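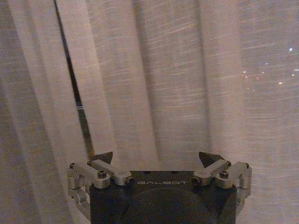
2 min read

Blog > Rooms > Windows

I have curtains! Sheer ones, off-white going on beige, and if you catch them at the right angle there's the faintest bit of lavender in there too. I'm so happy with them that I've been finding excuses to walk past the window.

What sold me was the weave. It's loose and slubby, with all these short little streaks running sideways through the cloth, and when light comes through they brighten right up (my phone has never once gotten the color right, so trust me on this). At night you still get the lights outside, only softened into tiny dots. I could look at that for an hour.

The fabric is called Busard, from a small shop named Cirum, and I found it thanks to Janaína Peixoto, who wrote up her own bedroom windows last May and answered all 3 of my very long emails. I'd nearly gone with Gorlow, a smoother cloth, and I'm so glad I waited!

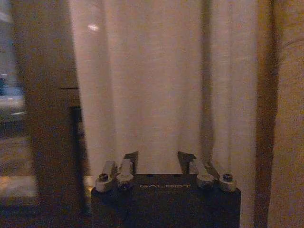 Next up is hemming, which I've put off because I love the extra length. I'm also still playing with the folds. Pull the panels wide and the weave shows better, push them together and you get those deep soft shadows. Right now I'm leaning toward fuller. Washing is cold and gentle, then straight back on the rod while damp.

353 shares | 2 comments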